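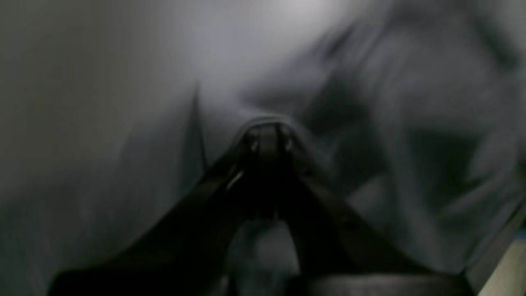 ## Slide 2: Where cloth stands

- Talk title is "Can it fold a shirt yet?" Trallby, October 19, 2026. Say good morning, skip the bio.
- Short answer first: sometimes, slowly, with a person nearby.
- Soft gray cloth, two black fingers. A box keeps its shape when you grab it. Cloth changes every time you touch it, so the plan you made a second ago may be out of date.
- Ask for hands: who here folds at home? Who would pay for a machine to do it?

## Slide 3: What we ran at Brostska

Started in May. One arm, one table, one kind of job: pick up a garment, flatten it, fold it, set it down.

We logged 558 attempts. 153 ended in a fold we would put on a shelf. Read both numbers twice, people write them down.

Most of the failures came in the first step, the pick. The fingers took two layers when we wanted one, or took nothing.

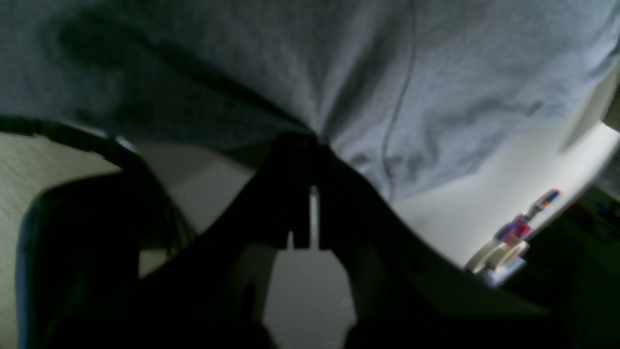 The second big group was losing track of the edge. A hem that has rolled under looks a lot like a plain crease, and the software picks the wrong one. We added a shake step for that. It helped with thin shirts and did very little for heavy knits.

Pause here for questions on the numbers. If someone asks about speed: the median good fold took 40 seconds. A person in the Kennedy laundry room does it in a fraction of that while talking to someone.

## Slide 4: The shop floor is easier

- Stendadus runs parts sorting and bin loading. Hard parts, known shapes, same light all day.
- 13 stations there now run a full shift with one operator walking the line.
- Nothing on that floor wrinkles. When they tried loading shop rags into bags, they had our problem on day one.

## Slide 5: What has to get better

Touch, mainly. A camera at the wrist sees the cloth up close, but the fingers cover the spot you care about most. I'd like to know how many layers are between the tips before the arm lifts.

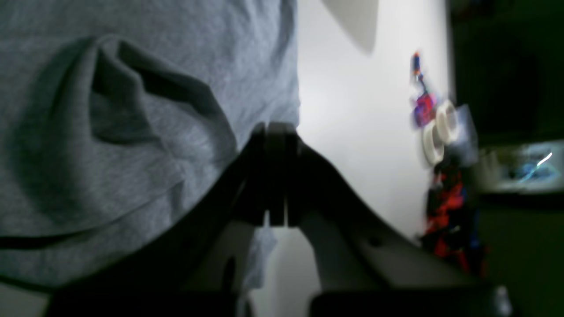
Then recovery. A person who drops a sleeve picks it up again without thinking. Our system went back to the start of the job every time until August – that alone cost us a lot of good folds. It now retries from where it is, up to three times, then calls for help.

Home use is further off. Tables at home have other things on them, and every house is different. I would not promise a date. If pressed, say hotel and hospital linens first, because the pieces are flat and all the same.

## Slide 6: Close

- Leave the two numbers up during Q&A.
- Mention the log format handout by the door.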